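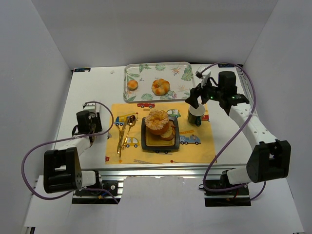 Dad's hospice nurse told us on day one to stop worrying about what he "should" eat, and it took me most of a month to listen. I'd been pushing protein shakes on a man who has hated milk since grade school. So we gave up on proper dinners. Small stuff, whenever he felt like it. A kid's placemat with a red fire truck on it, two little pastries on a tray with leaves and flowers printed on it, and if he ate half of one, great. Three square meals were over and I needed to quit acting like they weren't.

Okay, so a bunch of you asked how home hospice works after my post last week. I'm a daughter with a spare bedroom and no medical training, so take this as one family's version.

First surprise: they don't move in. I had it in my head that somebody would be there round the clock. A nurse came twice a week to start, an aide came for baths, and the rest of the time it was me and my brother trading off. There's a phone line overnight and we used it plenty.

Call the night line. Call it for dumb things. I once called at 3 a.m. to ask if his feet were supposed to be that color and the nurse on the other end talked to me like it was the middle of the afternoon.

We went with Stollell Home Hospice. We also talked to Budero, who were lovely, but their nearest nurse was an hour out and that settled it. Ask how far away the on-call nurse lives. I would never have thought of it, my cousin told me to.

The bed. Get the bed early!! Dad fought it for 10 days because a hospital bed in the house meant something to him, and I get that. Then he slept in it one night and wanted to know why we'd waited. Put it where he could see the bird feeder.

Money, because people DM me and seem embarrassed to ask. The hospice part was covered for us. What wasn't covered was the extra sitter we hired so I could go to work. $344 a week for two long mornings, through an agency called Zarei. By November we'd also spent $1,141 on odds and ends – bed pads, a baby monitor, the good lip balm, a ramp for the back step that got used maybe twice. Keep your receipts, I lost half of mine.

Somebody asked about morphine. I was scared of it too. I thought it meant the end was that same week. The nurse sat at the kitchen table with me and went over the dose and what to watch for, and wrote it all on the back of an envelope, which is still on my fridge. He was more himself with his pain handled than he'd been all summer. Ask your own team, every person is different.

We kept a notebook by the bed. Meds, times, who was on shift, what he ate if he ate. My brother also wrote down the ball scores and whatever Dad said about the umpires, and guess which pages I go back to.

Things I'd skip: the fancy pill dispenser (a Deltidik, it beeped all night and Dad threatened it), the giant box of gloves, and feeling bad about going to the grocery store.

Things I'd do again: say yes to the chaplain even though we're not church people. They mostly talked about fishing. Say yes to the five days of respite care too. I turned it down the first time and I was a wreck by the end of that month.

To the person who asked if you can do this while working full time – sort of? I did it badly. I had a boss who let me log in late. If yours won't, ask the social worker about leave paperwork right away because ours sat on a desk for weeks.

That's all I've got tonight. I'll try to get to the questions about siblings tomorrow, that one needs its own thread lol

Contact | © All posts belong to their author | Back to top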